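How do I wash a woven tablecloth without shrinking it?
Asked by Liv Westerberg

Hi all! I've got a pale blue-gray tablecloth with a woven pattern that I keep on our round table. I bought it secondhand at a flea market in Skirilstead, no care tag, and I've been wiping it with a damp rag since May. We do noodles on it a lot, so you can guess where this is going (soy sauce, mostly). Can it go in the machine? I'm scared the pattern will pucker.

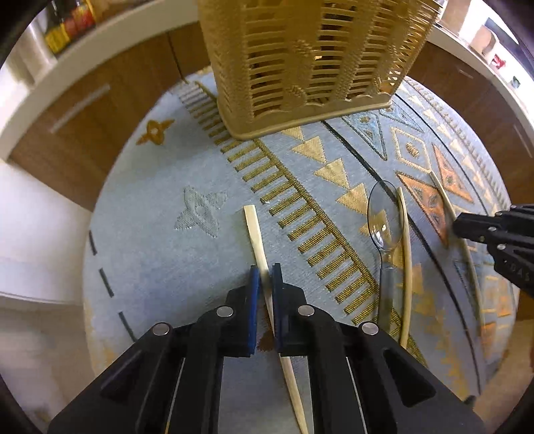
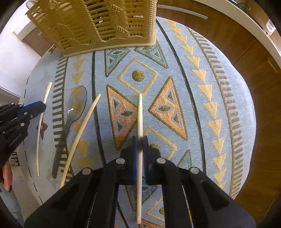
Flerkora Home Help, Issue 97

It used to hang nice and even and I'd love to keep it that way. I don't know if it's cotton or linen or a mix. My mother says boil it, but she says that about everything.

Randi Åberg
Please don't boil it! A cloth with no tag gets the cold treatment at my house. Before anything else, dampen a white rag, press it hard on one of the darker bits of the pattern and hold it there for a minute. If color comes off on the rag, wash by hand in the tub and don't let it soak. If the rag stays clean, go with cold water on the gentle cycle, a small squirt of mild detergent and no softener. Keep the spin low, mine has a 200 setting and that's what I use.

For the soy sauce, dab on a little dish soap mixed with cold water and leave it 3 minutes, then rinse from the back. Old spots may need a couple of goes.

Drying is where I ruined one of mine (a lovely red one, still sad). Skip the dryer, pull the cloth square while it's wet and lay it flat over a rack or a clean bed with towels under it. Iron on the wrong side while it's a tiny bit damp.

Halvard Hovland
just wash it. mine's been through 1,000 washes and looks fine

Ylva Lindholm
Halvard, is yours the plastic one though?

Liv, I'd add one thing to what Randi said: measure across the cloth before you wash it and write it down. If it comes out smaller you can usually tug some of it back while it's damp, but only if you know what you're aiming for. I keep my numbers on a scrap of paper in the linen drawer.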